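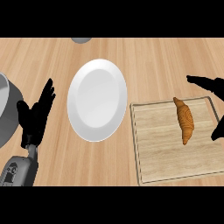
Sim pretraining helps on one task and hurts on the other, is that normal?

Posted by ollik_bench

I'm trying to repeat the co-training result from the Litthorpe report. Their recipe is a big batch of simulated two-arm demos mixed with a small batch from the physical robot, one policy trained on both. I have 1341 sim episodes and 37 real ones. The task is croissant from the cutting board to the plate, right hand only.

Compared with training on the 37 alone, the mix does better at reaching and worse at the grasp. The fingers close too early. I've run it with 4 seeds and the pattern holds in all of them.
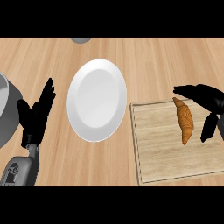 The left hand has no job in this task and I left its joints in the action vector anyway. Batches are drawn in proportion to dataset size. Should I change the ratio first or the action space?

hadis_k

Ratio. With proportional sampling your real data is under 3 percent of every batch, so the policy learns the simulator's contact timing and hardly anything else. Fix the share of real samples at a third and retrain. Keep the left arm in for now so you only change one thing.

Also check whether your hand controllers match. Ours had a delay on the real fingers that the sim didn't model, and it looked a lot like what you describe.

bermudez_lab2

more sim data. we were stuck at 309 episodes and it got better after that

ollik_bench

Thanks. Real share at a third fixed most of the early closing. There was a delay on the finger commands too, so I'm adding it to the sim and regenerating the episodes. Left arm still in.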